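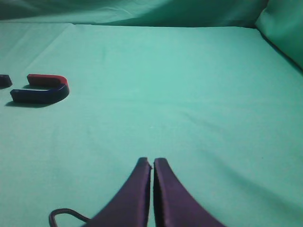 Harkthorpe Science Loan Service adds magnetism boxes for primary schools

Primary schools across the Harkthorpe area will be able to borrow a new set of magnetism boxes from January, the Harkthorpe Science Loan Service has announced. The boxes will be lent free of charge for half a term at a time and may be renewed once where no other school is waiting.

The service has bought 174 boxes with a grant from the Khaemba Fund for Practical Learning. They will replace the older magnet trays, many of which had been in use for more than a decade and had weakened through being stored without keepers. Schools still holding an old tray are asked to return it with their next collection.

Each box contains horseshoe magnets painted red on one arm and blue on the other, a pair of bar magnets, a plotting compass, a sealed dish of iron filings and a bag of small test objects in steel, brass, wood and plastic. A folded green cloth is included so that magnets can be laid out without being knocked against a hard table top. The contents were chosen by the supplier, Zosel Educational, after a trial in which almost 350 pupils used an early version of the box in their own classrooms.

Teachers in the trial reported that children worked out the rules of attraction and repulsion more quickly when both arms of the magnet were clearly coloured. They also asked for a shorter teacher's guide. The revised guide runs to eight pages and sets out five lessons, beginning with sorting materials and ending with a simple test of which part of a magnet picks up the most paper clips.

A spokesperson for the Harkthorpe Science Loan Service said: "Magnets are often the first piece of science equipment a child is allowed to handle freely. We want every school in the area to have enough of them in good working order, and we are grateful to the Khaemba Fund for making that possible."

The service made 1,098 loans to schools and youth groups in the last school year. Magnetism was the second most requested topic after light and shadow.

Boxes can be reserved through the service's usual booking form and collected from the Tikon Centre between 8.30am and 4.30pm in term time. Delivery can be arranged for schools without transport. Magnets should be returned with their keepers in place and packed apart from the compass.

Notes to editors

The Harkthorpe Science Loan Service lends equipment for practical science to schools, nurseries and youth groups. Its collection holds 800 boxes covering all topics taught at primary level.

Press enquiries should be addressed to the service's office at the Tikon Centre, Harkthorpe.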